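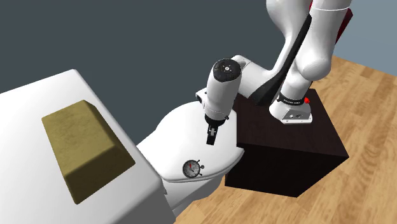

Prarkulley to bring cleaning robots into Ullinby office restrooms

ULLINBY, 13 Mar 2026 – Cleaning contractor Prarkulley will start using robot arms for part of the restroom work at the Cadwaladr office building in April, the company said.

The first 2 machines will work the night shift on the lower floors. They are meant to handle toilet lids, seats and tank tops, the surfaces that cleaners wipe most often and that take the most bending to reach. Floors, mirrors, sinks and supplies will stay with the existing crew.

The software is being developed by Baretti, an engineering firm that has been training the arm in computer simulation before it goes near a real stall. In the simulated restroom, the arm stands on a box beside the toilet and practices reaching over the closed lid and the tank with a two-finger gripper. Baretti said it has put the arm through 1267 practice runs so far, with changes to the layout of the room between batches.

Prarkulley said no jobs will be cut during the trial, which will last up to 100 days. Two cleaners on the night crew will be retrained as operators. They will move the machines between restrooms, start each job, check the result and finish by hand whatever the arm misses. Both positions come with a higher hourly rate, although the company did not give the amount.

The rest of the crew will see a change in their rounds. Cleaners now take a whole floor each, restrooms included. Under the new schedule they will work in pairs across several floors, and restrooms will be closed to other staff while an arm is running.

Some cleaners have asked what happens when the trial ends. At a staff meeting last week, they also raised questions about who is responsible if a fixture gets damaged and whether checking the machine's work will take longer than doing the job themselves. Prarkulley said operators will not be held responsible for faults in the equipment – and that time spent on checks will be logged separately from cleaning time.

The company has not decided whether to extend the system to its other buildings. Staff will be asked for written comments halfway through the trial, and the upper floors at Cadwaladr will keep their current schedule until it is over.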